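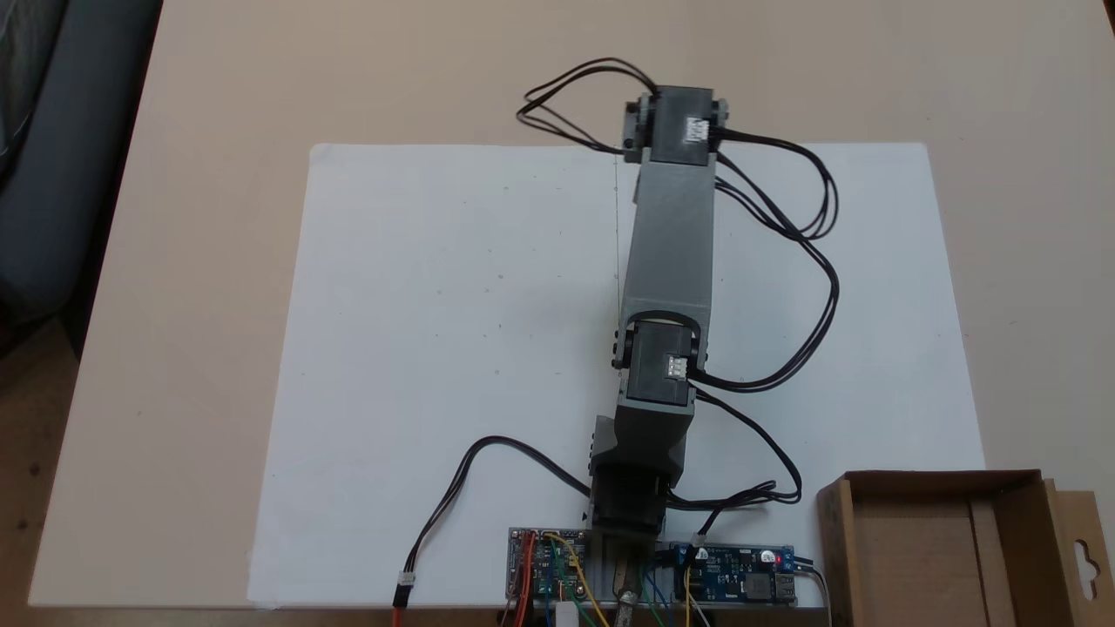
3.2 Paper covers on shared tables

The second part of our study concerns the cover of the table. In the shared workrooms of Zaltgate and Flestwood, it is an old habit to lay white paper over the table before a task begins. People do this for gluing, for drawing, for sorting seeds and for many other things. We wanted to learn how such a cover changes the comfort of the eyes during long work, and whether the colour of the table under it still has importance.

Kadrić proposed that a person judges the brightness of a work surface mostly by the area nearest to the hands, and much less by the rest of the table. If this is correct, a sheet which leaves a border of the table uncovered should be judged almost the same as a full cover. Our own observations agree with this only in part. When the border was dark, the participants described the sheet as "hard" or "too strong", and several of them asked to have the lamp moved back. When the border was beige, such remarks were rare. Bernadette Blackwood, who led the sessions in Flestwood, noted the same tendency in her diary, before the answers were compared.

For the main trial we used tables of 720 mm in height and a plain uncoated paper, Ritero, delivered in rolls with a width of 600 mm. One width is too narrow for most tasks, so two lengths were placed side by side and taped from behind. The join is a weak point of the method. A pencil line crossing it can jump a little, and with low light from the side the join throws a thin shadow. We asked each of the 20 participants to work first on the bare table and then on the covered one, with a short rest between. A pale table with joined white paper on it is seen in Figure 4.

Figure 4. White paper in two joined panels on a beige tabletop. The seam is faint and runs near the middle.

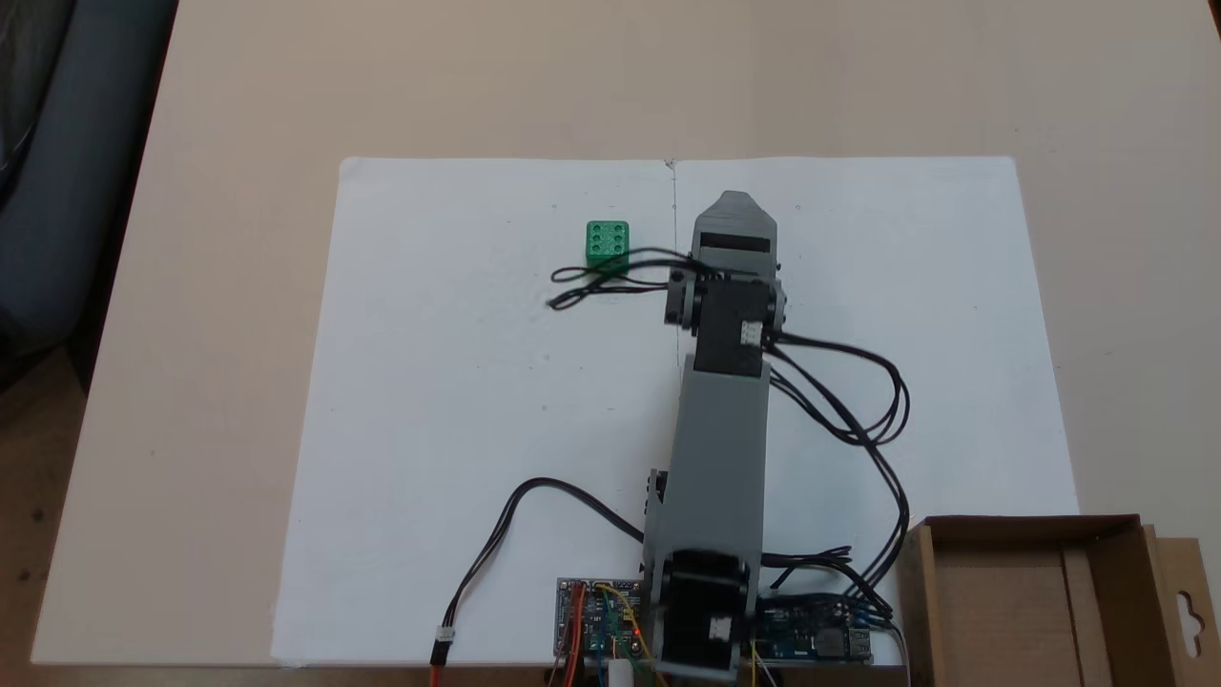 The order of the two conditions was not changed between participants, and this limits what we can say. A person who is tired at the end of the session may judge any white surface as too bright. Gwendolyn Pennington suggested to repeat the trial in May with the order reversed, when the daylight in both rooms is stronger. We also did not control the age of the lamps, which in Zaltgate were older and gave a more yellow light. The answers from the two rooms are therefore reported separately in Section 4.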